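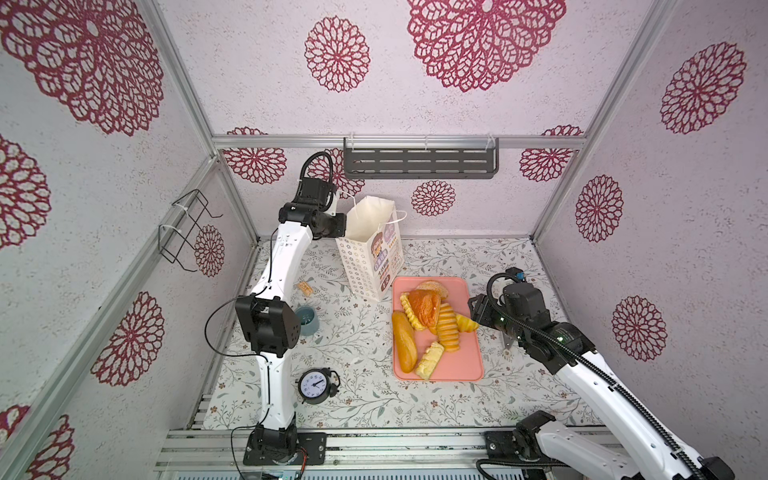 Blog > Trade and Chambers > Minutes of a sort

The delegation, day two

Posted October 3, 2024

I have now been a member of a trade delegation, which is a thing I used to assume happened to other people, mainly men with good luggage. Ours was put together by the Covumcombe chamber of commerce and went to Tusturitz to meet the regional economy ministry. I was invited because somebody dropped out in February and I answer emails quickly.

The briefing pack ran to 32 pages. Four of them were biographies. Mine said I had "a longstanding interest in cross-border affairs", by which Hollis Dvorak, who wrote it, meant that I once sold 200 garden benches to a hotel in Belgium and have complained about the paperwork ever since.

The morning session was on customs forms, and I'll admit it was the best part. A deputy from the ministry, Meriem Samir, went through the new declaration line by line and told us which boxes her own staff think are pointless. There were a lot of them. She couldn't say when they would go, but she did write down our list, and she asked Lucero Yupanqui to repeat the bit about being charged twice for the same pallet. Lucero repeated it with some feeling.

Then came the opening remarks, which were held after the opening session for reasons of catering. Jhonatan Cabrera spoke for our side. He had been given five minutes and had prepared for twenty, and you could see him deciding on the way to the lectern which of the two to go with. He went with twenty. "Partnership" came up so often that the interpreter started getting there before him.

The reply from the ministry was shorter and contained one piece of news - the small exporters' permit will go up to 3000 euros per consignment. It's currently so low that I've split an order of chairs over a fortnight to stay under it. I wrote the figure on my hand, the chamber having given us folders but no pens.

Lunch was cold fish and a seating plan. I was between a man from Trandon who makes valves and a woman from Yeon who buys them, so I mostly leaned back and let them get on with it. If the trip produces a signed contract it will be that one, and I'd like some credit for the leaning.

In the afternoon we signed a memorandum. It commits both parties to "explore further avenues of dialogue", so we're bound by treaty, more or less, to have another lunch. Maritza Agudelo asked if the permit change could go in as well. It couldn't, as that would need a different kind of document and a different minister, but it has been put in an annex. I've read the annex. It's a page and a half and easily the most useful thing we brought home.

The return visit is meant to be in the spring. I've offered to bring pens.

Shares 32 | Comments 2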